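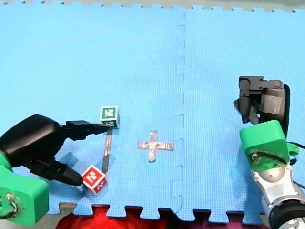
Getting an old dial-up modem to answer calls

Connect the modem to the serial port and switch it on. Open Limis and set the port speed to match the modem's manual.

Type AT and press Enter. You should get OK back. If nothing appears, try the other port, then swap the cable.

Type ATS0=2 to make it pick up on the second ring. Save with AT&W, or the setting goes when the power does.

Now ring it from another phone. You should hear the tone after two rings. Hang up and wait 45 seconds before trying again.

Thanks to Mansa Ofori for correcting the save command.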